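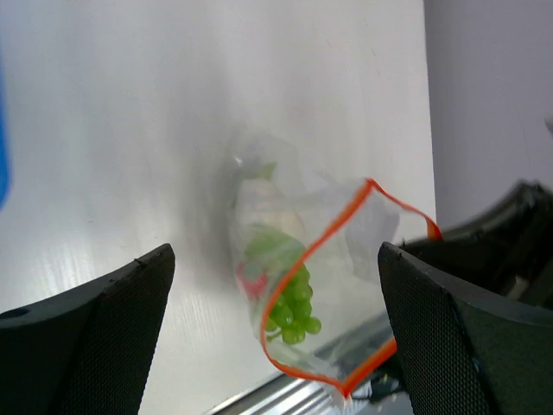 Green grapes in a zip-top bag, orange-red seal.

Filed under: Bench Notes / Drying & Storage

April 23, 2026

Dehydrator day again. I finally got the Ranlow up on the side bench, so the Gerkum can go back to being the slow one. Weighed out 400 g of fruit for the first tray and pricked the skins this time - last July's batch went in whole and took forever. Lid on, fan low, timer at 30 minutes for the first check. The Tenel scale drifts by 2 g when the fan is running, so weigh with it off, please!

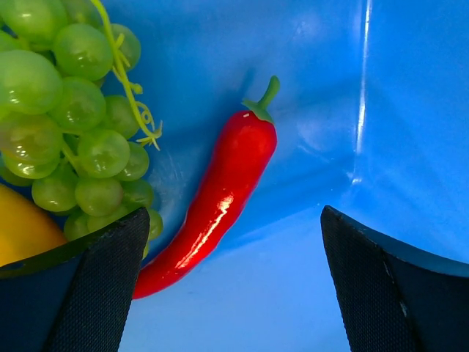

Photo: Fawzy workshop

Chilies are next. I want to try halved against whole, same tray, same heat, and write down the weight every time I walk past (I forgot last time, my fault). Wear gloves for the halving, I mean it. The starting load will be about 100 g a side. Still need to find the good labels - the cheap ones curl up and drop off the jars.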